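Practice Runs at the Open House

By the time I got to the second floor, the people ahead of me had already stopped at the big monitor and weren't moving. Grirnedia opens its doors to the public one afternoon each April, and most visitors head straight for the machine hall downstairs. The simulation room is up a flight of stairs, past the break room, and has a lot less noise in it.

Grirnedia writes control software for robot arms. Its customers are mainly small manufacturers and packaging shops. Before any of that software runs on a real arm, it runs in a program the company calls Jerko, which renders a room, a table, an arm and whatever the arm is supposed to handle. Atif Niazi has run the simulation group for 3 years, and he spent the afternoon at a desk beside the monitor, starting tasks and taking questions.

The room in the program is plain. It has blue-grey walls, a brown door and a dark tiled floor. Niazi said the door is there because the first version had no door and people on the team found it unpleasant to look at all day.
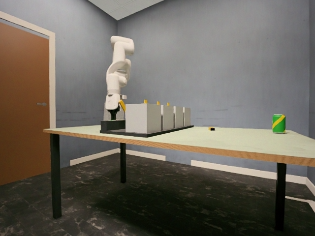
The simulated arm at its table in Jerko, with the gripper held low near the row of boxes.

A new task starts as a short written instruction. Someone on the team then drives the arm through it by hand, using a controller, and the program saves every joint position. Those saved runs are used to train the software, which later tries the task alone. Niazi's group had 262 saved runs for the table setup when I visited. He would like a lot more, but driving is slow work and people get tired of it.

Visitors were allowed to try. A girl of maybe ten did better than her father, who kept steering the arm left when he meant right. I took a turn myself. The controller is light and the arm follows your hand closely, but judging depth on a flat screen is hard, and I closed the gripper on nothing twice before Niazi took over to let the next person in.

I asked him how much of this carries over to a real arm. Some of it does, he said. Reaching and lining up carry over well. Contact is harder. A real part can slip or catch on an edge in ways the program handles only in a simple form, so the group runs a second round of tests on hardware downstairs. Satti, the company's test bench for that work, was shut down for the open house while its safety fence was being replaced.

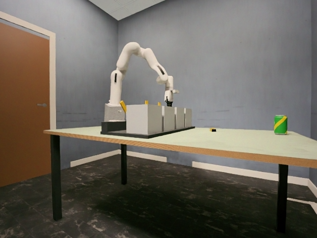 Niazi spends much of his week deciding what goes into a layout and what stays out. A table with one part on it teaches the software very little, he said, and a crowded one makes it hard to tell why a run went wrong. He tries to land in between. The green can standing out near the right side of the table, well away from the boxes, is the sort of thing visitors ask about, and he got the question 3 times while I was in the room. He told each of them that real work tables have stray items on them and the software should get used to seeing a few.

Changing a layout takes a couple of minutes. The group can move the table, swap the floor or shift the lights and then repeat a task under the new conditions. On hardware, the same change might use up a morning.

The company's next project, Plindness, is meant to let customers build their own rooms and send them in. A shop owner would measure a work table, enter the sizes and get back a rendered version to try tasks in. Niazi showed me an early build on his laptop. It crashed once, and he restarted it and went on. He gave no release date, and the price hasn't been set.

The room closed at 4 p.m. A few people were still waiting for a turn with the controller, and Niazi let two of them have one before he shut the monitor off.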